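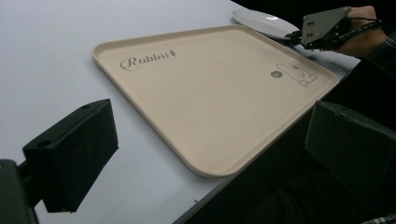 La bandeja beige del conejo, con un plato blanco detrás.

Cómo limpiar y cuidar una bandeja de plástico con dibujo

Me lo habéis preguntado varias veces, así que va rápido. Bandejas de plástico claras, de las de servir, con letras o dibujo impreso. La mía pone "Rabbit" con una zanahoria al lado y tiene un conejo tumbado en la otra punta. Color crema, o sea, se le nota todo. Café, tomate, cúrcuma (la cúrcuma es lo peor).

Qué hace falta

Un barreño o el fregadero, si la bandeja cabe
500 ml de agua templada, a 40 grados como mucho
Un chorrito de lavavajillas
Bicarbonato
Esponja suave. La parte verde NO
Un cepillo de dientes viejo
Dos paños

Limpieza de diario

Migas fuera primero, en seco. Luego agua templada con jabón y esponja suave, en círculos. Por encima del dibujo, sin apretar. Aclarar y secar enseguida con el paño, que si no quedan cercos de cal. Y ya.

El borde

Ahí se queda la grasa, justo donde el fondo sube hacia el reborde. Cepillo de dientes con jabón y a dar la vuelta entera, esquinas incluidas. Al ser redondeadas se limpian bien. Un minuto.

Manchas de café o té

Pasta de bicarbonato y agua, espesa, tipo yogur. Se pone solo en la mancha y se deja 26 minutos (yo pongo el temporizador del horno y me olvido). Retirar con paño humedo, sin frotar fuerte. ¿Sigue ahí? Otra ronda.

Ojo: lejos de las letras y del dibujo. El bicarbonato raspa un poco y la tinta se va comiendo. Para manchas encima de la impresión, jabón y paciencia. Alcohol o quitaesmalte, ni se os ocurra. A Oleksandra se le fue media flor de una bandeja Ellero con quitaesmalte.

Lavavajillas, ¿sí o no?

Mirad debajo, a ver si trae el símbolo. Si lo trae, bandeja de arriba y programa corto. Si no lo trae, a mano. A más de 60 grados hay plásticos que se comban y luego la bandeja baila en la mesa.

Para guardarla

De pie, entre los platos grandes y la pared del armario. Si hay que apilar, un paño entre medias para que los platos no rayen el fondo. Nada de dejarla apoyada cerca de la vitro.

Arañazos

Los finos no se quitan. Se disimulan con una servilleta de papel o un mantelito encima y listo. Y no cortéis pan ahi, que os conozco.

Dudas en los comentarios, contesto por la noche. La próxima, tablas de madera.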